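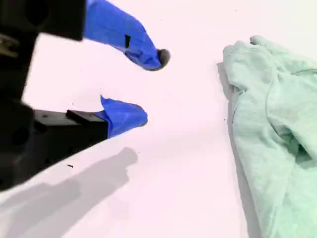

By R. Alberg, Okville Technical College

Chapter 4
What Will the Whole Bench Cost?

My first equipment budget had one line on it: arms. I was so pleased with that number! Then I started setting up the bench and spent the next month walking back to the purchasing office in Arkthorpe, asking for clamps, spare servos, cable, a second power strip and (this one really hurt) a table that didn't wobble. By January I was over $3000 past what I'd promised.

So in this chapter we're going to plan from the task up. Pick one job and stay with it until the budget is done. I like cloth for this, and I'll use it all the way through to Section 4.6. A soft, crumpled thing on a flat table makes you think about grip, reach and cameras in the same afternoon, and each of those has a price.

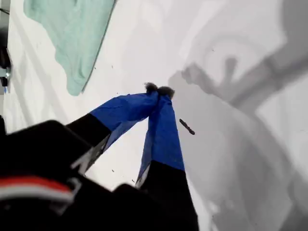
Figure 4.2. Fingertips together over the tabletop, with the cloth off to one side.

Start with the fingers. New buyers look at motors and payload, but the parts that touch the work are the ones you'll keep reordering. Coverings and pads belong under consumables, on their own line, and I set aside 20 percent of the hardware price for that line every year. You may get by on less. I never have -- and I've tried.

Next comes the question of one arm or two. A second arm doubles the obvious costs and then adds a few sneaky ones: more wiring, more table edge to clamp to, more hours spent getting the pair to agree. The Bilyk worksheet at the end of the chapter has 27 lines, and plenty of them only matter if you answer "two."
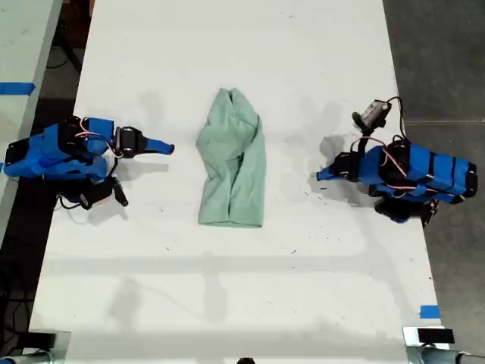

R. Alberg

Before you read Section 4.1, grab some scrap paper and write down everything you'd have to buy to get two arms working over one piece of cloth. Include the table. Include whatever holds the arms to it. Put a guess next to each item, even a bad one, and keep the page handy -- we'll go back over it with the worksheet in Section 4.3, right after we talk about shipping.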